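## 4.2 What changed at the counter

The Bollulden site runs a staff kitchen that serves 355 people over two shifts. Before the trial, resetting the counter between sittings was the job everyone traded away. It meant putting plates back, moving cups and bowls out of the way of the oven door, and sorting leftover fruit, all while the next group was already lining up. We placed the arm there for exactly that reason, and the kitchen crew took to it faster than we had dared hope!

Crew members set the order of work themselves on a tablet running Funby, our scheduling tool. Cups usually go first, as they tip most easily. Across the trial the system logged 2350 pick attempts, and a typical reset took about 40 seconds of a worker's attention, mostly spent checking the result.

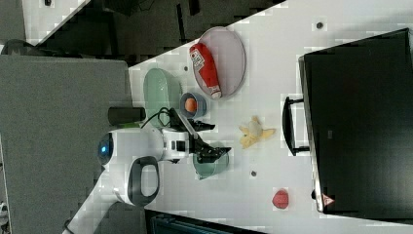
**Figure 3.** Counter reset task. The two-finger gripper is over the table near the teal-green cup, with plates, a bowl, food items and the toaster oven sharing the workspace.

The most exciting finding for us came from the interviews. Workers spoke less about the time they saved and more about where they now stood. Several had moved to the serving side, where they could talk with people and fix orders on the spot. One told us that she finally knew the names of the night crew.

There were costs too. Two workers felt watched while they learned the tablet, and both asked for practice time with no one else in the room. We added this at the second site, Karley, along with a plain rule that any crew member may pause the arm without giving a reason. Pauses were frequent in the first week at Karley, and we return to them in Section 5.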